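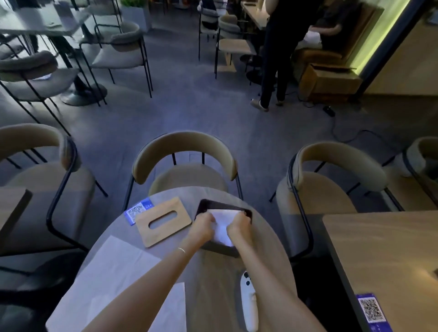
A June Afternoon at the Altwood Open Day

I had meant to get to Altwood for years. It is the sort of place you pass on the way to somewhere else, a long low building behind a row of poplars with the name over the door, and for the longest time I assumed it made lumber. It makes café furniture, and a good many of the small things that sit on café tables, and once a year in June it opens up and lets people like me wander through asking questions. This year my sister was visiting and wanted an outing that wasn't a museum, so off we went after an early lunch, with a bag of cherries for the car.

Getting there and getting in

Parking is in the field at the side, which was bumpy but dry, and from there you follow the painted arrows to the front door. They ask you to sign in, and then you wait for your group in the lounge, which they call the Ciltska Room after the line of chairs it was first furnished with. Our slot was at 2 o'clock and we were early (my sister is always early, I am dragged along), so we had a nice long sit before anything started.

I'm glad we did, because the lounge turned out to be my favorite part of the day. After the glare outside it was wonderfully dim, with grey carpet that swallows up the footsteps and a big potted plant in a grey planter over beyond the tables. The tables are a mix. Ours was round with a grey top, and right beside it stood one with a pale wood top and a dark edge, and the two looked perfectly friendly together. I have been fretting over whether my own kitchen can stand two kinds of table and I went home with my answer.

The chairs have curved backrests in beige upholstery on thin black metal frames, and I could go on about them for some time. The back comes around you a little, so you feel held without being squeezed. My sister, who has a bad hip and strong feelings about café seating, tried hers sitting straight, then sideways, then with her bag behind her, and declared it a chair you could finish a whole pot of tea in. She doesn't say that lightly! Over by the next table there was a grey-backed one too, and of course we had to go and sit in that as well.

Little blue-and-white cards with a QR code are set out on the tables. I didn't scan mine, I'm afraid, as my phone was down to its last sliver of battery.

The table talk

Our guide was Bevan Paewai, who has been at Altwood for most of his working life and started out sweeping the finishing room. He began the tour right there in the lounge, standing between the tables, and his opening subject was tissues. I promise it was more interesting than it sounds.

His point was that a table in a café is hardly ever seen bare. People put down papers, drinks, bags, whatever is in their pockets, and somewhere in all that they need a tissue, and a minute later they need a place for the used one. So Altwood thinks of the tissue box cover and the tray as a pair. The cover is a plain rectangle in light wood with an oval slot in the top, and the tray is black and rectangular. You pull a tissue, you use it, you fold it down into the tray, and whoever clears the table can pick the tray up and be done.

He told us the oval slot took them much longer to get right than the box did. Too narrow and the tissue tears as it comes up, too wide and the next one slumps back inside and people go fishing for it with their fingers. The first batch had a slot with straight ends, and the tissues snagged in the corners. I had never given one thought to the hole in a tissue box and I have now looked at every one I've met since.

Someone in our group asked why the tray was black, and Bevan said a pale one shows every coffee ring. He also said, and I wrote this down, that people will fold a tissue quite neatly if you give them something to fold it into, and will leave it in a ball by the saucer if you don't. I tried it at home with a baking dish. My sister folded. My brother-in-law left a ball by the dish, so there is still some work to be done.

Through the workshop

From the lounge you go down a passage lined with old order books and out onto the workshop floor. They had stopped the bigger saws for the afternoon, but the bending room was running and we could stand at the rail and look in. The smell is lovely, a bit like a pencil sharpener and a bit like toast.

Amanuel Abera runs the upholstery side, and he had set up a half-built chair so we could see what is under the fabric. It goes on in layers, and the curve of the back is the hard part, as the cloth wants to pucker on the inside of the bend and pull thin on the outside. He showed us how he eases it around with the flat of his hand before a single staple goes in. Then he let a boy of maybe ten have a go, and was very patient with the result, and then quietly took the staples out again once the boy had moved along.

The fabric on the test chair was called Etodine, and Amanuel had a jar of cold coffee and a sponge ready for anyone who wished to be unkind to it. I was unkind to it. It came up well on the second wipe, though I'd have liked to see it the next morning.

After that comes the testing corner, where a weight drops onto a seat over and over with a soft thump. The chair on it that day had reached 1,307 on the counter as we walked up and was going on to 2,000 before they took it off to check the joints. My sister stood there until it had done a good few more. I think she would have stayed to the end if there had been somewhere to sit, and it did strike us both as a little sad that in a chair factory, at that particular spot, there wasn't.

The seconds shop

You come out, naturally, through the shop. It is one small room with the seconds on the left and the proper stock on the right, and the seconds go fast, so if you have your eye on a chair I would ask for the earliest tour they will give you. By the time we arrived there were some lovely side tables from the Drakos range with scuffs I could barely find, one bench with a foot missing, and a basket of tissue box covers where the grain didn't match at the corners. I bought two of the covers at 7 dollars each, one for us and one for my sister to take home in her suitcase. They had run out of the trays, which was a shame after such a good talk on the subject, but the young woman at the till wrote down my number.

We went back to the lounge afterward to rest the hip and eat the last of the cherries. A new group was gathering by then, and there was that comfortable low murmur a carpeted room gets when people are waiting without minding it much. I could happily have stayed until closing.

A few practical things

The tour is free, but you do need to book a slot, and the afternoon ones fill first. Allow a couple of hours if you like to ask questions – Bevan will answer all of them, including the ones about his dog.

Wear closed shoes. They turned away a lady in sandals at the workshop door and she had to wait in the lounge, though having sat in those chairs I didn't feel too sorry for her.

The workshop floor is level all the way through, but the passage has 5 shallow steps at the far end. There is a ramp around the outside if you ask at the desk.

There is no café as such, which seems funny in a place that furnishes so many of them. We stopped at the bakery by the bridge on the way home and sat on the most dreadful metal stools. My sister had plenty to say about those, and I had the cheese scone.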